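Fukis Canopy Cover for low-wing singles

I've been selling covers out of Cerncombe for a good while now, and this is the one I put on my own airplane (a tired old four-seater that lives outside all year, poor thing). It goes over the windshield and side windows, wraps down past the door, and buckles under the belly with 2 straps. It's cut and sewn by Abreu over in Skonanport, and they'll fix a torn seam if you mail it back to them!

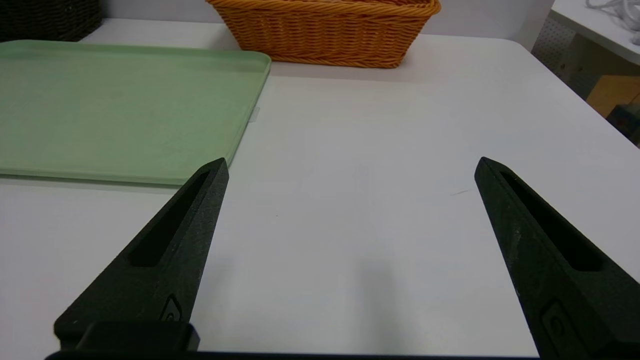 White table with the wicker basket at the back, Mar 24, 2018

The outside is a coated fabric that sheds rain but still lets moisture out, and the inside is a soft liner so you don't scratch up your plexiglass. Mine has been through roughly 2,000 hours of full sun and the stitching is fine – the color faded a bit on top. 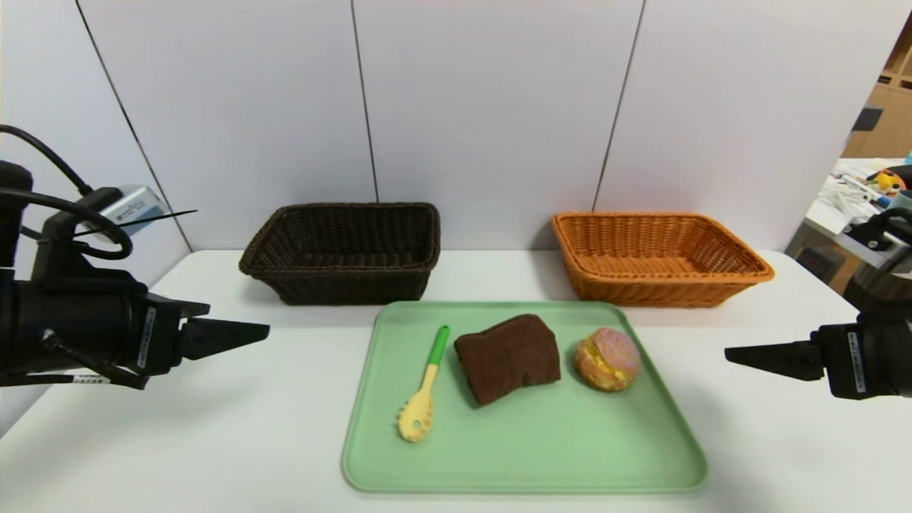

Covers used to come only in silver, and I still think silver is best if you're parked on a hot ramp. But people kept asking, so now there are 2 more choices. Look at the baskets up against the wall: the dark brown one is very close to the brown cover, and the orange-tan one gets you near the other, which is a touch brighter in person. Same price for all of them.

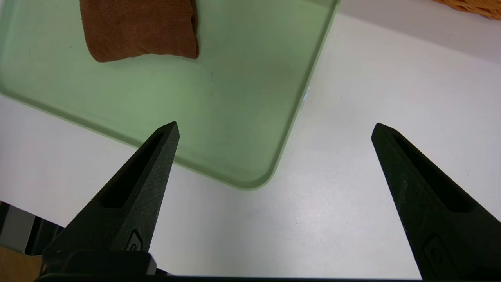

Will it fit if I have an antenna on the cabin roof?
Tell me where the antennas are when you order and Abreu will sew in reinforced slots for them. Standard roof antennas don't cost extra.

Putting it on by yourself is easy once you've done it a few times. Start at the windshield, unroll it back over the roof, then toss the straps under and go around to catch them

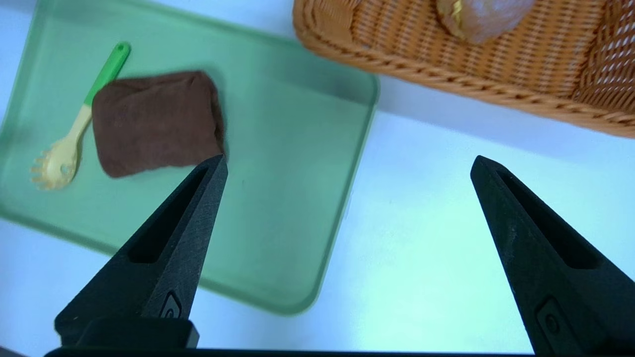

on the other side, and snug them up evenly. Wipe the windows first, please – grit under a cover is murder on plexiglass. The whole thing weighs 900 grams in its bag and fits behind the back seat.

Orders placed in August take longer, as the sewing shop closes for part of the month.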